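Skutach Robotics Lab Teaches Simulated Arm to Ask Before It Grabs

Granley, Dec 4, 2022 — Researchers at the Skutach Robotics Lab have released Ekilix, a training method that gets a robot arm to admit when it doesn't know which object you mean. The field has spent years making robots more confident. The Skutach team felt they were confident enough.

Ekilix works on a familiar headache. Tell an arm to "put the die in the box" when the table holds two dice and more than one thing that could pass for a box, and most systems will pick a pair and get on with it. Sometimes they pick right. An Ekilix-trained arm compares its two best readings of the instruction, and if they score too close together, it stops and asks a short question.

"Our earlier model never hesitated," said Peninah Masanja, who leads the project. "It was wrong with tremendous poise. I have worked with people like that, and I didn't want to build one."

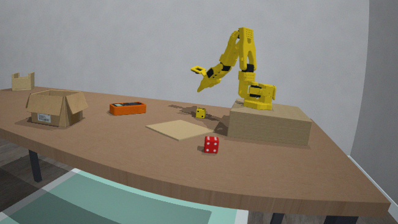
A simulated tabletop from the Ekilix task set, with a red die, a smaller yellow die and an open cardboard box among the objects.

All training took place in simulation, where dropped objects cost nothing and the rug never needs vacuuming. The team generated 3,665 tabletop layouts, each paired with a typed instruction, and marked 2,163 of those instructions as unclear. Sorting the clear ones from the unclear ones fell to Salim Obura and Imani Kimaro, who began in February and disagreed often enough that their disagreements became part of the training signal. If two adults sharing an office couldn't settle what "the flat thing by the box" referred to, the model was rewarded for asking.

In tests on layouts it had not seen before, the Ekilix policy moved the wrong object less often than the lab's earlier model, Barasa, which was trained on the same scenes but had no way to ask. It was also slower. The paper gives the delay its own section, and Masanja would like people to read it.

The method has other limits. Early versions asked about everything, including tables with a single object on them, and needed a penalty for pestering. The current version still has trouble with "next to," a phrase Kimaro describes as "a legal dispute waiting to happen." It has yet to be tried on a physical arm. That work is planned for the lab's Granley site, with real dice.

The scene generator, instructions and training code are available on request to research groups.

Press contact: Rhiannon Trevor, Skutach Robotics Lab, Granley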